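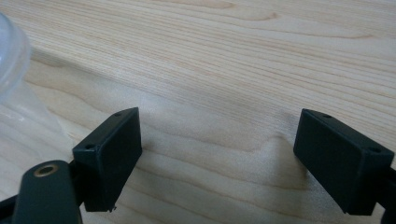
Pale unfinished tabletop: oil, soap or water-based lacquer?

Asked by Tiina Eskola in Furniture and Surfaces
874 views, 3 answers

I have a table with a light top that looks to me as if it never had any finish put on it. It is smooth, a creamy beige, and the grain runs mostly the long way. On one half the lines are tight and close together. On the other half they open up into wide soft bands, with a ripple in the middle where they dip and come back up. That ripple is the reason I want to keep the top as it is and not paint it.

We bought the table used through a seller on Hivasar in November and she knew nothing about it except that it had been in a spare room. We eat at it every day now. I have been using placemats, but there are already two faint rings from glasses and a spot where someone put down a teabag.

My questions:

Is there a finish that protects it and does not turn it yellow or orange? My sister oiled her table and it went the color of honey. Hers looks fine but I don't want that.

Do I have to sand the whole top first, or can I only sand the rings?

Will whatever I put on make the grain stand out more? A little would be all right. I would not want stripes.

I don't know what kind of wood it is. The man at the Partanen hardware counter said pine or ash or birch, so that was not much help. I have a small sanding block and no power sander.

Edit: no kids, no pets, but we do drink a lot of coffee.

Answer by Jouko Aaltonen
Accepted answer, 72 votes

First make sure it is bare. Put a few drops of water in a corner and wait ten minutes. If the drops sink in and leave a dark patch, the wood is bare or close to it. If they sit on top, there is an old finish there and it has to come off before anything else goes on. The dark patch fades when it dries.

If it is bare, you have three choices that make sense for an eating table.

Water-based lacquer, matte. This changes the color least. It goes on milky and dries clear. It also protects best against coffee. The drawback is that if it gets a deep scratch later you can't easily patch one spot, you have to redo the top.

White soap finish. Very pale, feels nice, costs almost nothing. You have to redo it every couple of months and a coffee spill will still mark it if you leave it. I would not pick it in your case.

Oil with a little white pigment in it. The pigment offsets most of the yellow. Easy to patch. Protection is in between the other two. Ordinary clear oil will do what it did on your sister's table.

I would go with the matte lacquer.

Sanding: do the whole top. If you sand only the rings you will get lighter, smoother areas and they will show once the finish is on. A hand block is enough for a table, it just takes an evening. Start with 120 or 150 on the rings, then go over everything with 180. Always go along the grain, end to end, including through the wavy part. Don't try to follow the curves with the block.

Vacuum, then wipe with a barely damp cloth. The damp cloth raises the fibers and the surface will feel rough again. Let it dry overnight and go over it lightly with 240. Three thin coats of lacquer, with a light pass of 240 between coats.

On the grain: any finish brings it up a bit. The wide bands and the ripple will get somewhat more visible, the tight lines not so much. The damp wipe gives you a fair preview, so look at it then.

Test on the underside first if it is the same wood.

Comment from Tiina Eskola: Water went straight in, so it is bare. The underside looks the same. How long before I can put hot mugs on it?

Comment from Jouko Aaltonen: Read the can. Most say dry in a few hours but fully hard in one to two weeks. I use coasters for the first two weeks and nothing damp left standing on it.

Answer by Lenni Rantala
11 votes

I did a top like this last winter with the Andell white oil. Two coats, wiped off with a rag. It stayed pale. After half a year I put another coat where the plates go. Coffee marks come off if you get to them the same day, older ones I sand out and oil again. I only sand the spot and it blends in after a week or two, so I don't agree that you always have to do the whole thing. For the first time, yes.

Put the used rags in water or spread them flat outside. They can catch fire in a pile.

Don't go finer than 180 before oil, it won't soak in right. I went to 300 or something close to it the first time and the oil sat on top and got sticky.

Comment from Onni Kuusisto: Seconding the rags. People skip that.

Answer by Fung-ping Fung
2 votes

tablecloth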